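Gratarora 캐빈 에어 필터 (활성탄 타입)
품번 GC-2753

차량 실내로 들어오는 공기를 걸러 주는 교환용 필터입니다. 글로브 박스 뒤쪽 공조 케이스에 장착하며, 외기 유입 모드와 내기 순환 모드에서 모두 작동합니다. 엔진 흡기용 필터와는 별개의 부품이므로 주문 전에 품명을 다시 확인해 주십시오.

제품 개요

GC-2753은 Gratarora의 승용차용 캐빈 필터 가운데 활성탄층을 넣은 제품입니다. 부직포 여과층이 먼지와 꽃가루를 잡고, 그 뒤의 활성탄층이 배기가스 냄새와 정체 구간에서 들어오는 매캐한 냄새를 줄입니다. 냄새 제거가 필요 없는 분은 활성탄층이 빠진 기본형 GC-986을 선택하시면 됩니다. 두 제품은 외형 치수가 같아서 같은 차종에 서로 바꿔 끼울 수 있습니다.

테두리는 눌려도 원래 모양으로 돌아오는 부직포 재질입니다. 장착구가 좁은 차종에서는 필터를 살짝 휘어서 밀어 넣어야 하는데, 플라스틱 테두리 제품은 이때 모서리가 깨지는 일이 있어 2세대 제품부터 재질을 바꾸었습니다. 주름 간격은 접착선으로 고정되어 있어 송풍량이 커져도 주름끼리 달라붙지 않습니다.

주요 사양

품번: GC-2753
구분: 캐빈 에어 필터, 활성탄 타입
여과층: 정전 부직포 / 활성탄 / 지지용 부직포
테두리: 연질 부직포
여과지 펼침 면적: 최대 353dm²
포장: 낱개 밀봉, 종이 상자
구성품: 필터 1개, 장착 안내지 1장
세척 후 재사용: 불가

적용 차종

Vutard 세단 전 모델 (뒷좌석 독립 공조 사양은 앞쪽 공조 케이스만 해당)
Vutard 왜건
Sibiya 소형 해치백, 가솔린 및 하이브리드
Sibiya 밴, 승객용 사양

Sibiya 밴 화물용 사양은 필터 케이스 형상이 달라 맞지 않습니다. 같은 이름의 차량이라도 연식 변경 시점에 공조 케이스가 바뀐 경우가 있으니, 차대번호를 알려 주시면 접수 순서대로 확인해 드립니다. 기존 필터 옆면에 인쇄된 품번을 알려 주셔도 됩니다. 순정 품번 끝자리가 67인 필터는 모두 GC-2753으로 대체할 수 있습니다.

교환 시기

일반적인 주행 조건에서는 1년에 한 번 교환을 권장합니다. 공사 구간이나 비포장도로를 자주 지나는 차량, 하루 종일 시내에서 운행하는 차량은 6개월마다 점검해 주십시오. 꽃가루가 많은 계절이 시작되기 전에 교환하는 분이 많고, 저희도 그 시기를 기준으로 재고를 준비합니다.

다음과 같은 경우에는 권장 주기 전이라도 교환이 필요합니다.

송풍 단수를 올려도 바람이 약할 때
에어컨이나 히터를 켠 직후 퀴퀴한 냄새가 날 때
앞유리 김 서림이 전보다 늦게 걷힐 때
필터 표면에 낙엽 조각이나 벌레가 쌓여 있을 때
필터가 물에 젖은 흔적이 있을 때

필터가 젖어 있었다면 새 필터를 끼우기 전에 앞유리 아래쪽 배수구를 먼저 살펴보십시오. 배수구가 낙엽으로 막히면 빗물이 공조 케이스로 넘어올 수 있으며, 이 상태로는 새 필터도 금방 냄새가 납니다.

장착 방법

Vutard 세단을 기준으로 한 순서입니다. 차종에 따라 글로브 박스 고정 방식이 다르므로 동봉된 안내지를 함께 참고해 주십시오.

1. 시동을 끄고 공조 장치를 정지합니다.

2. 글로브 박스를 비운 뒤 양쪽 스토퍼를 돌려 뺍니다. 오른쪽에 댐퍼가 달린 사양은 댐퍼 고리를 바깥쪽으로 당겨 분리합니다.

3. 글로브 박스를 아래로 끝까지 내립니다. 안쪽에 가로로 긴 필터 덮개가 보입니다.

4. 덮개 양끝의 걸쇠를 누르면서 앞으로 당겨 빼냅니다. 걸쇠가 한쪽에만 있는 차종도 있습니다. 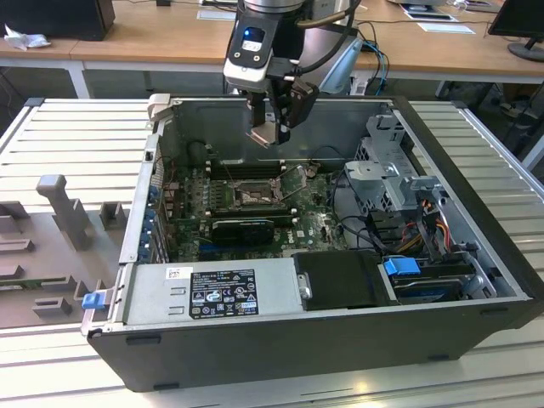 5. 기존 필터를 수평으로 천천히 꺼냅니다. 위에 쌓인 먼지가 송풍기 쪽으로 떨어지지 않게 기울이지 마십시오.

6. 케이스 안쪽의 낙엽과 먼지를 제거합니다. 진공청소기를 쓸 때는 좁은 노즐을 사용하고 송풍기 날개에 닿지 않게 합니다.

7. 새 필터 옆면의 공기 흐름 화살표를 확인하고 밀어 넣습니다. Vutard 세단은 화살표가 아래를 향합니다.

8. 덮개를 닫고 글로브 박스를 원래대로 조립합니다. 댐퍼 고리를 다시 거는 것을 잊지 마십시오.

9. 시동을 걸고 송풍을 최대로 올려 바람이 새는 소리나 떨리는 소리가 없는지 확인합니다.

작업 시간은 보통 10분 이내입니다. 드라이버가 필요한 차종은 Sibiya 밴 한 종류이며, 십자 드라이버로 덮개 나사를 풀면 됩니다.

취급 시 주의 사항

필터를 물로 씻거나 압축 공기로 불어서 다시 쓰지 마십시오. 정전 부직포가 성능을 잃고, 활성탄 가루가 실내로 날릴 수 있습니다. 여과지에 방향제나 탈취제를 직접 뿌리는 것도 권하지 않습니다.

밀봉 포장은 장착 직전에 뜯어 주십시오. 활성탄은 포장을 뜯은 때부터 주변 냄새를 흡착합니다. 예비품은 세제나 연료, 타이어와 떨어진 서늘한 곳에 보관합니다.

처음 장착한 뒤 며칠 동안 약한 종이 냄새가 날 수 있습니다. 창문을 조금 열고 외기 유입 모드로 운행하면 없어집니다.

함께 구매하는 제품

Olik 공조 덕트 클리너: 필터를 빼낸 상태에서 사용하는 거품형 세정제입니다. 사용 후 충분히 건조한 다음 새 필터를 끼우십시오.
Olik 글로브 박스 댐퍼 고리: 오래된 차량에서 고리가 부러졌을 때 쓰는 교체품입니다.
Gratarora 엔진 흡기 필터: 같은 차종용을 한 번에 주문하시면 합포장해 드립니다.

자주 묻는 질문

활성탄 타입을 쓰면 바람이 약해지나요?
기본형보다 통기 저항이 조금 높습니다. 낮은 송풍 단수에서 차이를 느끼는 분이 있으며, 이 경우 GC-986으로 바꾸시면 됩니다.

화살표 방향을 반대로 끼우면 어떻게 되나요?
바람은 나오지만 활성탄층이 먼저 먼지를 받게 되어 수명이 짧아집니다. 바로 발견하셨다면 꺼내서 방향만 맞춰 다시 끼우십시오.

케이스에 비해 필터가 헐거운데 괜찮은가요?
테두리가 케이스 벽에 닿아야 정상입니다. 틈이 보이면 차종이 맞지 않는 것이므로 사용하지 말고 문의해 주십시오.

구매 후기

"Vutard 왜건에 장착했습니다. 댐퍼 고리를 빼는 데 시간이 걸렸고 필터 교환은 금방 끝났습니다. 터널에서 들어오던 냄새가 줄었습니다. 안내지 글씨가 작은 점은 아쉽습니다." (Junaid Naqvi)

"밴에 쓰려고 샀는데 화물용이라 맞지 않아 반품했습니다. 차종 표를 잘 보고 사세요. 반품 처리는 빨랐습니다."

배송 및 반품

오후 2시 이전에 결제가 확인된 주문은 당일 출고합니다. 도서 산간 지역은 배송에 이틀이 더 걸릴 수 있습니다.

밀봉 포장을 뜯지 않은 제품은 수령 후 14일 이내에 반품할 수 있으며, 단순 변심일 때 왕복 배송비는 구매자 부담입니다. 제품에 하자가 있거나 다른 품번이 배송된 경우에는 포장을 뜯었더라도 교환해 드립니다. 문의하실 때 상자 옆면의 제조 번호와 차대번호를 함께 적어 주시면 처리가 빨라집니다.

1월에는 재고 조사로 출고가 하루 늦어질 수 있습니다. 정비소와 법인 차량용 대량 주문은 별도 견적으로 진행하며, 판매자 문의란에 품번과 수량, 받으실 지역을 남겨 주십시오.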